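May, 7:40
Workshop notebook, Boltari sorting room
Entry by the bench technician

Second week with the arm at the white table. Before, we sorted the soft balls by hand, 1,000 in one shift, and in the evening my wrists were hurting. Now the arm picks and I watch the screen. My body is less tired, but my eyes are more tired. 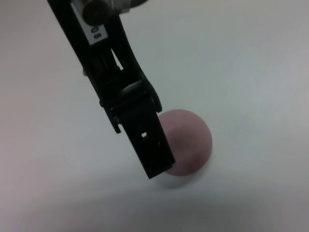

The colleagues from packing asked me if their hours will change. I do not know it. Espiritu said only that 3 of us will learn the teaching of positions, and the others stay at packing until the summer.

I miss the talking at the table. To do: ask for a second chair near the screen, write down every stop, lower the closing force to 11.

Contact: Boltari workshop desk | Back to top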